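第7章　横断歩道はだれが引くのか　町の道路と住民の声

この章のねらい
・生活道路の安全について、町役場、警察、住民がそれぞれ何を決められるのかを区別できるようになる。
・要望が実際の工事や規制に変わるまでの道のりを、ひとつの事例に沿って追う。
・自分の住む町の道路を一本選び、資料をもとに提案を書く準備をする。

シェア 30　コメント 2

7.1　家の前の道から始めよう

前の章では、町の予算がどのように編成され、議会でどう審議されるかを学びました。数字の並ぶ予算書を読むのは骨が折れたと思います。でも、あの表の「道路橋りょう費」という一行が、この章では急に生き生きと動き出します。わくわくしてきませんか。自治の勉強がいちばんおもしろくなるのは、実はこのあたりからなのです。

朝、家を出て学校や駅まで歩くあいだに、みなさんは何本の道を通るでしょうか。広い道、狭い道、歩道のある道、白線だけの道。どれも同じ「道」に見えますが、管理している人が違います。国が管理する道、県が管理する道、町が管理する道があり、なかには個人の土地をみんなで通らせてもらっている私道もあります。道ばたのカーブミラーを見かけたら、ぜひ支柱の裏側をのぞいてみてください。管理者の名前と番号を書いた小さなシールが貼られていることがあります。あれを見つけると、ちょっとした宝探しの気分になれますよ！

さらにややこしいことに、道路そのものを管理する人と、道路の使い方を決める人も別です。舗装を直す、側溝にふたをかける、ガードレールを立てる。これらは道路を管理する役所（道路管理者）の仕事です。いっぽう、最高速度を決める、一時停止の標識を立てる、信号機や横断歩道を設ける。こちらは都道府県の公安委員会の仕事で、窓口になるのは地元の警察署です。町長さんがどれほど熱心でも、町の判断だけで横断歩道を一本引くことはできません。

この仕組みを初めて知った人は、たいてい「え、そうなの？」と驚きます。わたしも学生のころ、役場の窓口で教わって驚いたひとりでした。けれども、だれが何を決められるかがわかると、声の届け先がわかります。届け先のわかった声は強いのです。

7.2　事例：坂の下の交差点

では、この章を通して取り上げる事例を紹介しましょう。舞台は、川沿いに古い住宅地と新しい団地が並ぶ、人口のそれほど多くない町です。団地から小学校へ向かう通学路の途中に長い下り坂があり、坂の下で町道が二本交わっています。信号はなく、横断歩道もありませんでした。

この交差点に目を向けたのが、団地に住む Đức La さんです。La さんは家族とともにこの町へ移り住み、子どもの登校に付きそって毎朝この坂を歩いていました。坂を下りてくる車の速さが気になり、自治会の集まりで話してみると、同じことを感じていた人が次々に手を挙げます。危ないと思っていたのに言わなかった、という人が多かったのです。

最初の集まりで出た意見は、実にさまざまでした。信号機をつけてほしい。坂を一方通行にしたらどうか。いや、それでは買い物に困る。段差をつければ車は速度を落とすはずだ。でも夜の音がうるさくなるのではないか。議論はまとまらないまま夜の九時になり、この日は解散となりました。まとまらなかったことを失敗だと思わないでください。このときのメモが、後でたいへん役に立ちます。どの案にだれが困るのかが、はじめから書き留めてあったからです。

La さんたちは次に、町役場の建設課を訪ねました。担当者は話をていねいに聞いたうえで、二つのことを伝えました。ひとつは、横断歩道と信号機については警察署に相談する必要があること。もうひとつは、町としても道路の塗装や区画線のことなら検討できるが、交差点の様子がわかる資料がほしい、ということです。

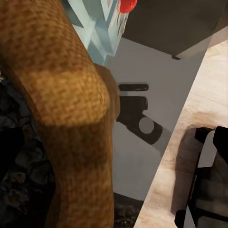
資料といっても、高価な機械は要りません。自治会では、朝の通学時間に坂の下を通る車と歩行者を数えることにしました。用意したのは記録用紙と鉛筆、それに時計です。調べる時間帯をそろえ、数える人を二人ずつの組にして、車の向き、歩行者の向き、大人か子どもかを書き分けました。一月の、まだ息の白い朝のことです。

結果はこうでした。ある朝の調査時間のあいだに、坂の下を横切った歩行者は193人。そのうち多くが小学生でした。これまで「子どもがたくさん通る」としか言えなかったことが、193という数字になったのです。役場でも警察署でも、話の進み方がここから変わりました。数えるという、だれにでもできる作業の力を、わたしは何度でも強調したいと思います。

あわせて、町が持っている資料も集めました。交差点につながる二つの地区の人口は合わせて2694人。町の広報と統計のページを見れば、だれでも調べられる数字です。朝の歩行者数と並べて置くだけで、この交差点が地域全体にとってどのくらい大切な場所なのかが伝わりやすくなります。

7.3　要望書はどう読まれるか

資料がそろうと、いよいよ要望書を書きます。書式は町によって違い、決まった用紙があるところもあれば、自由な形式でよいところもあります。まずは窓口で尋ねてみましょう。

La さんたちの要望書は、次のような順で書かれていました。はじめに場所。地図をつけ、交差点に印をつけます。次に、いま何が起きているか。数えた日の条件と結果を書きます。続いて、何を望むか。そして最後に、その対策によって不便になる人がいるなら、そのことも書きました。

この最後の部分に注目してください。自分たちに都合の悪いことをわざわざ書くなんて、と思うかもしれません。しかし読む側の立場になると、反対意見がどこから出そうかを先に知っておけるのは、とてもありがたいことなのです。最初の集まりのメモが、ここで生きました。段差の案については、坂の途中に住む人から夜間の音を心配する声があったことを、そのまま記しています。

要望書は町と警察署の両方に出されました。町に出した分には路面の塗装と区画線のことを、警察署に出した分には横断歩道と速度規制のことを書き、たがいにもう一方の写しを添えました。窓口が分かれているときのうまい工夫です。ぜひ覚えておいてください。

7.4　議会の役割

要望書を出したあと、自治会の人たちは町議会を傍聴しました。本会議の一般質問で、ある議員がこの交差点を取り上げることになったからです。傍聴席に座ったことのない人には、心からすすめます。ふだんは名前しか知らない議員や課長が、自分の町の、自分の知っている坂道について真剣にやりとりするのです。こんなにおもしろい授業はなかなかありません。

一般質問では、議員が町の考えをただし、町長や担当課長が答えます。ただし、議員が質問したからといって、すぐに工事が決まるわけではありません。答弁には独特の言い回しがあり、「実施します」「検討します」「研究します」では意味合いがかなり違うと言われます。この日の答弁は、区画線については次年度の予算で実施する方向、横断歩道については警察署と現地で協議する、というものでした。

予算が必要な対策は、第6章で見たとおり、予算案に盛り込まれて議会で認められなければ実行できません。前の章の予算書を開いて、「交通安全対策」という言葉がどの款や項に置かれているか、もう一度探してみてください。一度目に読んだときよりも、ずっと親しみがわくはずです。

7.5　どの対策を選ぶか

速度を落とすための対策には、さまざまな種類があります。くわしくは次の節以降で扱いますが、ここでは考え方の入り口だけを示しておきます。

ひとつめは、運転する人に知らせる方法です。標識、路面の文字、いまの速度を表示する装置などがあります。比較的早く取り入れられるものが多い反面、慣れてしまうと見なくなる人もいます。

ふたつめは、道の形を変える方法です。路面を盛り上げるハンプ、道幅を一部だけ狭くする狭さく、車の通る部分を左右にずらすシケインなどがこれにあたります。体で感じる対策なので効果が期待できますが、救急車や除雪車の通行、近くの家への振動をよく考えなければなりません。

みっつめは、規則を変える方法です。最高速度の指定や、時間帯を決めた通行止めなどです。決めるまでには地域の合意と警察との協議が欠かせず、決めたあとの取り締まりや見守りも必要になります。

この三つを組み合わせるのが実際のやり方です。坂の下の交差点でどの組み合わせが選ばれたのかは、章の後半のお楽しみにとっておきましょう。先にページをめくりたくなる気持ちはよくわかりますが、まずは自分で案を考えてから読むと、発見がぐんと増えます。

考えてみよう
1　自分の家から学校までの道について、管理者がどこで変わるかを地図に書き込んでみましょう。わからない区間は、役場の道路台帳の窓口やウェブサイトで調べられます。
2　最初の集まりで出た意見のうち、町が決められるもの、公安委員会が決めるものを分けてみましょう。
3　坂の途中に住む人の立場になって、段差を設ける案への意見を200字程度で書いてみましょう。書いたら、小学生の保護者の立場で書いた人と交換して読み合います。

この章で使う言葉
道路管理者　道路をつくり、維持し、修繕する責任を負う国や自治体など。
公安委員会　都道府県に置かれ、警察を管理する機関。交通規制を決める権限を持つ。
一般質問　議員が町の仕事全般について、町長などに考えを尋ねること。
区画線　車道の中央や外側などを示す線。道路管理者が設ける。

次の節では、La さんたちと警察署の担当者が坂の下に集まった、現地での協議の様子から読み始めます。手元に筆記用具と、1で作った地図を用意しておいてください。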